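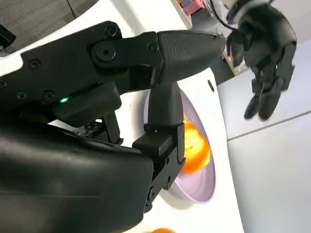
Table Service and Tableware, handout 3
Bowls: shapes, picking up, setting down
N. Lodhi, 7 May 2018

Read before the practical. Bring it with you, I won't be printing more.

Terms first. Rim = top edge. Well = the inside, where the food goes. Foot = the ring underneath. Shoulder only if the side turns in near the top, most of ours don't. Learn these, I use them all the time and so does the Sarkbridge order sheet.

Shapes we cover
Coupe — no flat rim, sides just curve up. Cereal, soup, rice.
Rimmed — wide flat edge, shallow well. Pasta. Takes up a lot of table.
Footed — taller, harder to stack. Check the foot for chips before you stack anything on top.

Color inside vs outside. White outside with a tinted well is common now. Pale tints (lavender, gray, light blue) show sauce stains less than plain white but you still have to look. Tomato is the worst. On a white table a white bowl gets lost from a distance, so the colored well is what the guest sees first. Think about this when you pick a cloth.

Picking up
Hand on the outside of the wall, thumb near the rim but never over it. Fingers stay out of the well, clean or not. Big bowls, two hands. Don't hook one finger inside and lift, I saw alot of this last term.

Setting down
Foot touches first, on the side nearest the guest, then lower the rest. No sliding. An unglazed foot will scratch the table top. Keep it a hand's width in from the edge, more if there are kids at the table.

Stacking
Same shape, same size only. Up to 3 footed bowls in a stack. Coupes can go higher but we'll stop where I say stop. Liner between if the glaze is soft (the Petetti ones are, the Nenda ones aren't).

For the practical
Set one place with a coupe bowl, clear it, set it again from the other side. Work in pairs, one sets and one watches the thumb. Then swap.

Reading: Mughal, chapter on hollowware, skip the part on silver. Short written check in September, terms and shapes only. Bring a penicl.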